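22/03/2018

Bench 2, brick cell. Rules of the bench, second attempt, first attempt having been lost under Essam's tea.

Jummai wants a one-page sheet that a new starter can read before touching anything. I said one page was optimistic. She said the current arrangement, where the rules live in my head and come out as sighing, isn't a safety system. Fair.

So I spent the morning doing the pick and place routine the slow way, writing down everything I do without thinking, and then crossing out the things I only do because I'm superstitious.

What survived:

Before power. Walk round it. Look at the cables with the arm where it was left, then think about where it is going. Most of our stoppages last July were cables, and every one of them looked fine from the chair. Anything that hangs gets checked at both ends of the travel.

Sheet goes on the clipboard with name and time. Initials don't count. We have two people with the initials E.Z. and for a week each believed the other had done the checks.

Baseplate. Don't nudge it. If you have nudged it, say so and recalibrate. I will be much nicer about a confessed nudge than about one I find at five o'clock. The markers on the corners are not coasters, stickers or a place to test pens. If a cable drifts across one, move the cable and run the marker check again before you trust anything the software tells you about where the plate is.

Spare bricks stay in front of the plate, off it, with gaps between them. Essam thinks this is fussiness. Essam also once had two bricks picked up as one and spent an afternoon tuning the grip for a part that didn't exist.
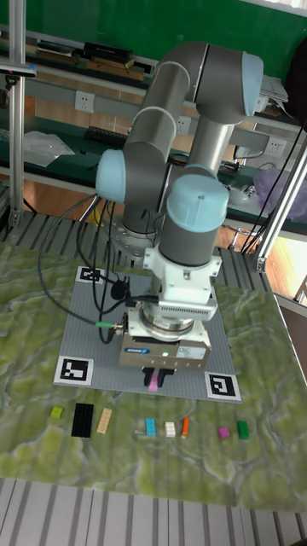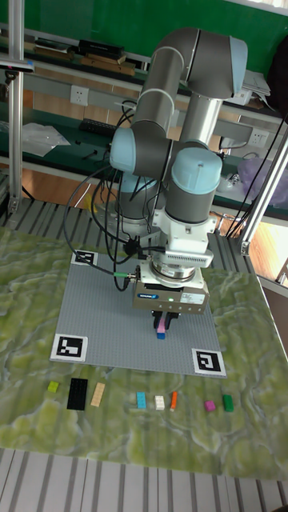
Pink brick in the fingers in both, spares along the front edge.

Speed. Anything new runs slow the first 3 times, all the way through, with one person on the stop button and doing nothing else. Doing nothing else includes the phone. After that it can go up in steps. The step size is in the Lemitz folder and I am not copying it out here, because then there will be two numbers and someone will pick the one they like.

Hands. This is where the argument was.

The old Faltex sheet says no hands inside the posts while the arm is powered, full stop. It's a good rule and we have been breaking it since the day it was pinned up, mostly to straighten a brick. Jummai's view is that a rule everybody breaks is worse than a softer one everybody keeps, as people learn from it that the sheet is decoration. Essam's view is that the gripper is small and slow and he has been pinched by worse filing cabinets. My view is that the gripper isn't the bit I worry about, it's the elbow, and the elbow is up where you aren't looking when you lean in to straighten a brick.

We ended up with this: program paused is not stopped. If you want to reach in, press the stop, look up, say "hands in" out loud, reach, say "hands out", reset. Feels daft when you're on your own. Do it anyway. I did it all morning alone in the room and only felt a bit like a ship's captain.

Have asked whether this is good enough for the El-Sayed visit or whether they will want the Faltex wording back. Suspect the latter. A proper risk assessment has to sit behind whichever wording wins, and it needs a signature from someone who isn't me.

Dropped bricks. Leave it where it falls until the arm is stopped. No heroic catches. Write it in the log, which brick and which step. A drop that isn't logged didn't happen, and then it happens again on demo day.

Holding a part. Don't walk off for lunch with something in the gripper. Put the part down, open the fingers, park the arm, then lunch. I have added "park" to the sheet in capitals. Essam has added "pls" after it in biro.

Changes to the program. New file, new name, your name in the header. The file called final_final_USE THIS is not to be used. Job 1099 is the last one that ran with everything checked off, so go back to that if in doubt. The log is supposed to be reviewed every 300 cycles. I looked, and the last review was by me, and it says "fine".

Housekeeping. Keyboard stays on the back bench. Nothing that can be knocked, spilled or eaten goes on the table with the arm. Bags: either there's something in it, in which case label it, or there isn't, in which case bin it.

Crossed out as superstition: touching the post before reset, always starting from the left-hand end of the row, not saying "this should work".

Still to do:
Type this up, one side, big enough to read standing.
Get the stop button on the Woreo rig moved to match this one. At the moment you reach left for one and right for the other.
Ask Jummai who signs off a new starter, and whether they watch or just ask.
New clipboard. Current one smells of tea.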